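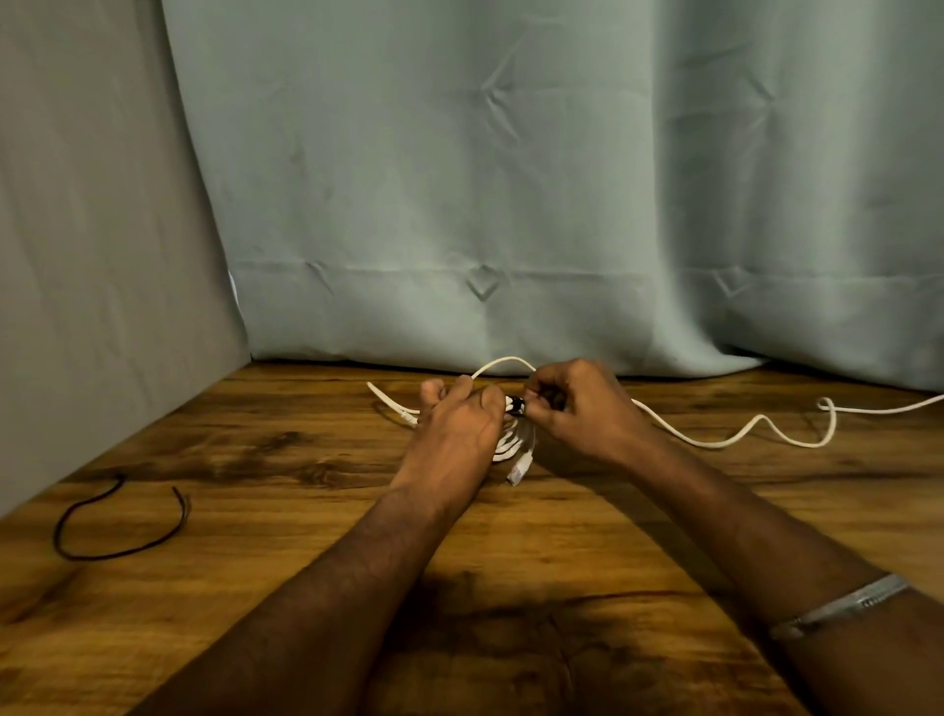

*Cable bundling by hand: the left hand holds the loops, the right hand brings the black band around the middle.*

# Gripper comparison for cable bundling: frequently asked questions

Last change: 31/08/2025. Page is kept by Zhuoran Xiao. Corrections from Gladys Nzioka and Kha Trịnh are included.

These are the questions we receive most often about the gripper trial at Primcombe. The results tables are in a separate file, and this page only tries to help you to read them and to repeat the trial if you wish.

## About the trial

### What exactly is compared?

Two grippers on the same pair of arms, with the same controller. The first gripper is the Brusimano, which has two parallel fingers with replaceable pads. The second is the Bollel, which has three fingers, and each of them bends in two places. The controller is the Biwott in both cases. We did not compare arms. Some readers have understood from the title of the first version that we did, and the title is now changed.

### What is the task?

A charging cable lies on the table. It must be wound into loops, held together at the middle, and closed with a band or a tie. After this the bundle is lifted and put down again. If it keeps its shape, the attempt is counted as complete.

We divide the task in four steps: gather, hold, wrap, close. Each step has its own score, and so a gripper can be good at the gathering and still receive zero for the closing. This happened many times.

### Why a cable and not blocks or cups?

Most gripper comparisons that we could find use hard objects. With hard objects, both of our grippers are good and the difference between them is small. A cable changes its shape when you touch it, and the part which you are not holding moves too. It is also the kind of object that our partners ask about.

### Do you have human attempts also?

Yes. Every test cable was bundled by people before it was given to the arms. The person sits or stands at the table and uses both hands in the way that feels natural. We ask only that the band is closed before the hands let go.

The human attempts are not a competition with the robot. We use them to decide where one step ends and the next step starts, and to see which hand does which work. In most of them one hand becomes the "holder" and stays closed on the loops, and the other hand does the small movements with the band. The holding hand makes a loose fist, the fingers go over the strands, and the other hand works with the fingertips beside it. This division between a holding side and a working side is what we then programmed for the two arms.

### How many attempts are in the data?

3461 in total, human and robot together. Attempts where the controller stopped for a safety reason are kept in the data, but they have a mark and are not included in the scores.

## About the grippers

### Which one is better?

For the complete task, the Bollel. For the first two steps taken alone, the Brusimano is faster and makes fewer mistakes. We are aware that this is not the short answer which many people want.

In more detail:

| Step | Brusimano | Bollel |
|---|---|---|
| Gather | Quick, loops are even | Slower, loops are often of different size |
| Hold | Strong, but flattens the bundle | Softer, bundle stays round |
| Wrap | Loses the band when it must go behind the bundle | Can hand over the band between fingers |
| Close | Rarely succeeds with ties, better with hook bands | Succeeds with both types in most attempts |

### Is it possible to use one of each?

Yes, and we recommend it if your budget allows. Demetrius Thibodeaux proposed to put the Brusimano on the left arm as holder and the Bollel on the right arm for the band. This mixed setup was tried in June, in a smaller number of attempts, and it was the most comfortable to program. The numbers for it are not in the main table. The set is too small and it would not be fair to put it beside the others.

### Which finger pads did you use on the Brusimano?

The soft gray ones, hardness "low" in the catalog of the maker. With the hard pads the cable rolled out sideways when the bundle was pulled. Please change the pads after 900 closings. We did not do it in the first weeks, and there is a visible drop in the hold score which comes from worn pads and not from the gripper. These attempts are marked `pad_old`.

### Does the plug cause problems?

It does, more than the cable. When the end of the cable stays outside of the bundle, the plug hangs down and pulls at the outer loop. When it is inside, the Brusimano fingers close on the plug and not on the strands, and the force reading becomes too high. The Bollel can close around it.

If you write your own program, let the plug stick out under the bundle and hold the loops above it. People do this often without thinking about it.

### And the long free end?

In our rules it is permitted to leave a free tail of any length. We discussed this for a long time. Harish Chacko wanted to count a long tail as a mistake, and I was of the other opinion, for the reason that many people close the band when much of the cable is still lying on the table and wind the rest later. At the end we kept it permitted, but the length of the tail is written in the column `tail_cm`, and you can make your own rule from it.

## About the cameras

### Which camera views are recorded?

For the human attempts there is one view from the head of the person, looking forward and down at the hands. For the robot attempts there is a view from the head position of the stand, plus one small camera at each wrist.

### Why is the head view important if there are wrist cameras?

With the wrist cameras you see the pads and the piece of cable between them. You do not see where the rest of the cable goes. From the head you see the loops, the free tail and both hands in one picture, and the controller can notice that the tail is caught under the other arm.

We tried the wrap step with the wrist cameras alone. The controller often lost the band when it went behind the bundle, and it could not find it again without opening the holding gripper. When the head view was added, it recovered in many of these cases. The wrist views remain useful for the closing, where a few millimeters decide.

### Do jewelry and sleeves disturb the hand tracking?

A bangle or a watch does not disturb much. We ask nobody to take off anything. Long wide sleeves which cover the wrist are a problem, since the software needs to find where the hand begins. We ask people to push these up.

One small warning: a shiny metal surface can give a bright spot, and the threshold method in our first script confused it with a white cable. If you use a version of the script older than number 11, please update.

### Does the table surface matter?

Yes. For a white cable, a brown wood surface is very good, also when there are strong knots and dark patches in the grain. For a dark cord on the same wood it is more difficult. Thin dark lines of the grain and a thin dark cord look similar to the software, in particular when there are shadows from the arms. We had to correct many of the cord labels by hand, and Gladys Nzioka did most of this work.

### May other objects stay on the table?

Yes, if they are not touching the cable that is bundled. A second cord at the side is even welcome, and the controller should learn to leave it alone. The Biwott sometimes reached for the wrong one, with both grippers equally, and therefore we treat it as a matter of the controller.

### Should I put a plain background?

It is not necessary. A curtain or a plain wall behind the table is fine. Only check that the curtain does not lie so far on the table that the tail of the cable goes under it.

## About the controller

### Why did you choose the Biwott?

We already had it. It was not selected against other controllers, and nothing on this page should be read as a recommendation. It permits a different force limit for each finger, and the Bollel needs this.

### Which force limits should I start with?

Start low for the holding side and increase until the bundle does not turn when you pull on the tail by hand. For the working side, stay at the lowest value that still keeps the band. The exact values depend on your pads, and for this reason I do not copy ours here. They are in `limits.txt` together with the pad type.

### My holding gripper opens a little when the second arm touches the bundle. What is wrong?

Most probably contact release is switched on. The Biwott takes the touch of the other arm as a sign that somebody wants to take the object. Switch it off for the holding side only. Do not switch it off for both sides, or you will have no soft stop if the two grippers collide.

### Can both arms share one program?

They can, but we had better experience with two programs and a signal between them. The holding side sends "steady" and the working side begins. When the band is closed, the working side sends "closed" and opens first. If both open at the same time the band springs back, particularly with the short ties.

## Repeating the trial

### What do I need at minimum?

- two arms that can reach the same point on the table
- one gripper for each arm, of any type
- a head camera, fixed, with the complete table in view
- charging cables of more than one thickness
- bands or ties in a color different from the cable

The last point is easily forgotten. Black bands on white cable are the easiest to label. White ties on white cable were in our first plan, and Kha Trịnh removed them after one afternoon of labeling.

### Can I send you my results?

Please do. Use the same column names and write which gripper was on which side. If you changed the rule for the tail, write this also. Results with other grippers will be added in a second table, under the name of the sender.

### Will you test thicker cables?

Power cables with a thick plug are planned. The Brusimano opens wide enough for them. For the Bollel we are waiting for longer fingertips, and the date of delivery is not confirmed.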